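**Slotted flat bar**

A slotted flat bar is a long, narrow strip of stiff material with one or more elongated holes cut through it. It is used as a brace, a tie or a mounting rail in shelving, bed frames, workbenches and display stands. The name covers many sizes and finishes. In the furniture trade it is also called a slot strip, and in Nekwood, where several small shelving shops once worked, it was known as a "long-eye."

## Form

The bar has two straight, parallel long edges and a flat face. The slot is usually an oval or a rounded rectangle that runs in the same direction as the bar. A bolt passed through it can slide a short way before it is tightened, so the bar can be fitted to uprights that are not perfectly spaced. A round hole gives no such adjustment. The rounded ends of the slot also spread the load better than square corners, which tend to start cracks.

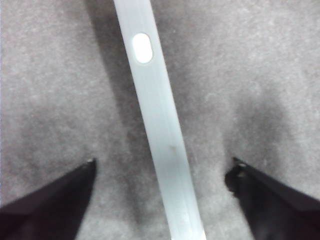
*Reading time: 2 minutes*

A pale gray-blue bar on gray carpet, with an oval slot set lengthwise and close to the middle of its width, shows the common layout. Light finishes of this sort mark easily, and small smudges are usual on bars that have been handled.

## Sizes

There is no single standard. The Siddiqui pattern, sold for home shelving, has a slot 14 mm long and a bar 40 mm wide. The heavier Wulum pattern uses a 24 mm slot. Caradog Bowen's shop guide to shelf fittings lists more than 145 variants, many of which differ only in the distance from the slot to the end of the bar.

## Use and care

Bars are normally laid out on the floor before assembly and sorted by length. Carpet protects the finish during this step, though small washers are easily lost in the pile. Bolts are left finger-tight until the whole unit stands square, then tightened from the bottom up. Marks can be wiped off with a damp cloth. Abrasive pads dull the surface.

## See also

- Angle brace
- Shelf upright
- Altelthorpe bracket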